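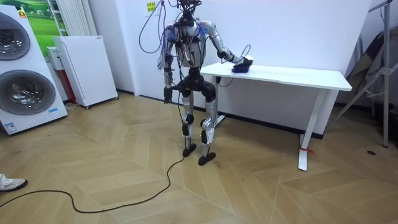 Fischgrät gehöre gar nicht erst nass gewischt, schreibt Ayana Yimer aus Dresden zu unserem Beitrag über Holzböden in der Märzausgabe. Der Einwand ist in dieser Schärfe nicht haltbar, berührt aber einen wunden Punkt.

Maßgeblich ist die Oberflächenbehandlung. Versiegeltes Parkett verträgt nebelfeuchtes Wischen, solange die Lackschicht geschlossen ist. Geöltes Holz nimmt Feuchtigkeit schneller auf und sollte nur mit rückfettender Seife gereinigt werden. Stehendes Wasser ist in beiden Fällen binnen Minuten aufzunehmen.

Beim Fischgrätmuster kommt der hohe Fugenanteil hinzu. Jeder Stab stößt mit der Stirnseite an die Längsseite des nächsten, und über das Hirnholz dringt Wasser deutlich schneller ein als quer zur Faser. Die ersten Schäden zeigen sich daher meist an den Stabenden -- dunkle Ränder, später leicht aufgestellte Kanten.

Die relative Luftfeuchte sollte 60 Prozent nicht dauerhaft überschreiten, die Raumtemperatur kann bei rund 20 Grad liegen. Wer im Winter stark heizt, muss mit Fugen rechnen. Diese schließen sich in der Regel bis zum Sommer und sollten vorher nicht verfüllt werden.

Iolanda Rangel fragt außerdem nach Dampfreinigern. Wir raten ab, auch bei intakter Versiegelung. Der Abschnitt zum Nachölen folgt in der nächsten Ausgabe.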